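Square storage container

A square storage container is a box with straight sides, a flat base and a lid, used for keeping dry food, buttons, screws and whatever else rolls about in a drawer. I've written this entry from my own cupboards (plus a good rummage round the shops in Skellano), so do forgive me if it leans towards kitchens!

Shape

Square boxes waste less shelf than round tubs, and that's really why I switched. A shelf 90 cm wide takes a row of them side by side with hardly a gap. The corners are nearly always rounded, and I'm glad of it when I'm chasing the last of the rice with a spoon.

Body and lid

Most of mine have a clear body, so I can see when the lentils are running low without opening anything. Lids come in all colours, but black is a favourite with makers, and it does hide fingerprints of flour rather badly. Some lids are plain and flat, while others have a raised rim and a glossy panel in the middle.
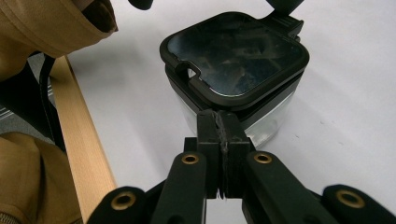 Sizes

Shops sell them by volume, and the labels vary a lot. The Yeom range starts at 500 ml, which suits spices and tea, and the Cornance shop in Ladivholm stocks a 1012 ml one that swallows a bag of sugar with a little room on top. I bought 12 of the small ones in June and still want more.

Care

Wash the lid by hand if it has a latch, and dry it well before it goes back on. A soft cloth is best for clear plastic – scourers leave it cloudy, as I found out with my very first box.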